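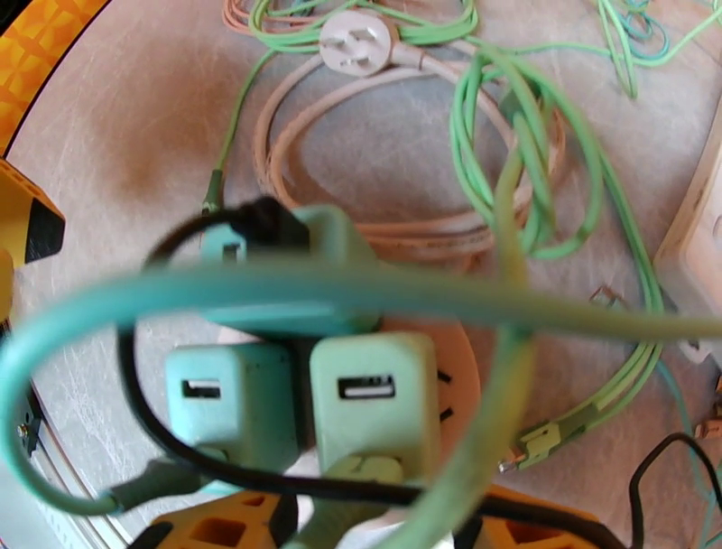
*Chargers and cords on the table.*

# Keeping cords and chargers in order at home

Every home has one drawer where the cables go. In our apartment it was the second drawer in the kitchen, and when we moved to Huamán Street in March I emptied it into a shopping bag and did not open the bag for many weeks. When I finally did the work, it took one evening. I write down the method for those who have the same bag.

## Take everything out first

Bring all cords to one table, also those from the bedroom and from behind the television. If you sort room by room, you will keep four cables of the same kind and never know it. Unplug a charger by holding its body. Do not pull on the cable, the wire inside breaks near the end and you cannot see it from outside.

Make one pile for cords you used in the last month, and one pile for the cords you cannot name. The second pile will be bigger. Go with it through the house and try each one on the old camera, the shaver, the bicycle lamp. What fits nothing goes to electronics recycling. Our collection point takes cables without payment, but please ask at yours first, and do not put them in the normal trash.

## Check before you keep

Run each cord slowly through your fingers. You are looking for cracks, hard places and flat places. A cord with a visible wire inside must go, even if it still charges. Tape is not a repair. I know that many people do it, my father also did it, and I still say no.

Look at the plugs too. Brown marks on the prongs or a melted smell mean that something became too hot. Throw away that charger, and look also at the outlet where it was used.

## Wiping

A dry cloth is enough for most. For sticky cords I put a little rubbing alcohol on the cloth, never directly on the cord, and I wait until everything is dry before I plug it in again. Dust in a small port comes out with a wooden toothpick, used gently and with the charger out of the wall.

## Rolling and tying

Do not wind a cord tightly around its charger. Make a loose loop, as wide as your hand, and close it with a strip of hook-and-loop tape. I bought a roll from Joten with 50 strips, and it will be enough for years. Before that I used rubber bands, but they become dry and stick to the plastic in summer. Bread bag clips are good for thin cords, and you can write on them.

Write on each strip what the cord is for. "Black, long" does not help. "Kitchen radio" helps.

## Where to put them

I use a flat box with dividers, the Skumport in the low size. It is 51 centimeters long, so measure your drawer before you buy. A shoe box with toilet paper rolls standing inside does the same work, one cord in each roll. The cords for every day stay outside the box, on a hook at the side of the desk.

## Power strips

- Never plug one power strip into another.
- Heaters, kettles and irons go directly in the wall.
- Do not cover a strip with a carpet or a curtain. It needs air.
- Read the maximum load on the back and write it on the front with a marker.
- In a room with small children, put covers in the free outlets.

Large chargers often block the outlet beside them. A short extension of a hand's length, made for this, solves the problem for little money.

I repeat the sorting two times in the year, when we change the clocks. The second time needed only twenty minutes.

*Updated 4 June 2022: added the part about wiping.*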